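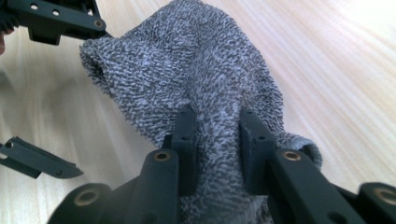 Gisgate
Finally got the second pair of grippers together on Sunday, so both hands are built now, and I'm up to 474 grams for the pair. I started on socks - my wife has opinions about this - and I like how the flat fingers pinch the terry cloth near the middle, with the loops puffing up over the tops. Brass bushings at the pivots, as several of you kindly talked me into. Next job is folding!

Feta
Lovely work! I'd still put rubber pads on those fingers, though. Bare plastic slid right off my dish towels.

Gasumska
Have to disagree with Feta, friendly as ever. Pads snag on terry loops, and I picked lint out of mine for weeks. Try a bit of 40 grit on the faces first.

Feta
40 grit on a sock? You'll be darning by April.

Gisgate
Ha, I've got 6 old pairs to sacrifice, so I'll try one finger each way and come back with the results.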